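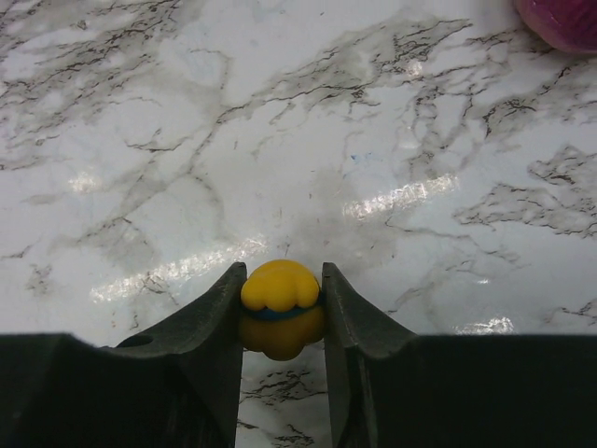
Byung-chul Nam wrote in after the April issue to say that we should quit pricing arms and start pricing fingers, as the arm on his bench has outlived five sets of fingertips and the budget he wrote for it had a line for exactly none of them. Well, Byung-chul, you have started something! Your note got passed around the whole Menthorpe workshop, and this month's planning column is pretty much an answer to it.

Search this site
Home Issues Projects Equipment Members Contact

Planning Corner: what a second tabletop station is going to cost us

We're buying another one. The first station has been booked solid since the winter, people are coming in at 7 a.m. to get a turn, and the equipment fund has finally caught up with the waiting list. So the question for the past few weeks has been what to ask for, and I have to say I've enjoyed this far more than a person should enjoy a spreadsheet.

The work we're planning for is small stuff on a countertop. Little molded toys, rounded and lumpy ones especially, picked up between two fingers and put down somewhere else. It sounds like nothing until you try to write a shopping list for it. A yellow toy with a knobby top and a blue band around the middle gives two flat fingers very little to press on, and which way you come at it matters a lot. We went through three approaches to the gripper question before settling on keeping the two-finger type, same as now, with a small camera at the wrist. The Sirkov hand with the extra joints is a lovely thing (I got to play with the demo unit for an afternoon and did not want to give it back), but it would eat most of the money and we'd have one person who knew how to run it.

So, the numbers. The Fleteo gripper kit comes to $885 with the mounting plate and cable. Their quote for the small arm is being redone, so I'm leaving it off here and will print it when it's firm. Camera, bracket, power supply and a decent light come to $358 from Rashidi, who will also hold that price through the summer. And then there's the line Byung-chul wants, which I've called "wear and spares": fingertips, pads, screws, a spare cable, one spare camera. I put down $1,182 for the first two years. Yes, that's more than the gripper! I went back over it twice. The spare camera is a big piece of it, and so is a full second set of fingers so that a cracked tip doesn't shut the station down while we wait on a package.

Could we print the fingers ourselves? We can, and a few of you have offered. I'd love to see it tried on the old station first. What I'd ask is that anyone printing a set writes down the material and the hours on it, in the blue binder or on the shared sheet, so we have something to budget from next year. Right now our only record of how long fingertips last is one email from Byung-chul.

A word on the surface, which came up more than I expected. The countertop with the white marble pattern looks terrific and wipes clean in a second, and it also throws the overhead lights straight back up at a wrist camera in long bright streaks. Some folks want a matte mat on the new station. Others say leave it shiny, kitchens are shiny, and if it only works on felt then what have we learned? I'm with the second group, but a mat is cheap and rolls up, so it's on the list. The light in the Rashidi bundle has a diffuser, and I'd like to try that before anybody moves a ceiling fixture.

Toys and test objects are not in the budget at all. Please keep bringing them in. Soft ones, hard ones, odd shapes, the brighter the better. The bin by the sink is filling up nicely, though we are long on balls and short on anything with a handle.

Still open, and I'd like to hear from you on these:

Bench height. The current one is fine standing and miserable sitting.

Whether the two stations should use the same fingers. It would make the spares line smaller, and it would mean giving up the longer tips that the sorting group likes.

Service plan from Fleteo. I have the terms but haven't made up my mind. Their phone support was great when we called about the mounting plate, and I'd pay something for that, just maybe not what they're asking.

The draft sheet is pinned up next to the sign-out board with a pencil on a string. Write on it. The arm quote goes in as soon as I have it, and the order goes out once we've had a chance to argue over the total.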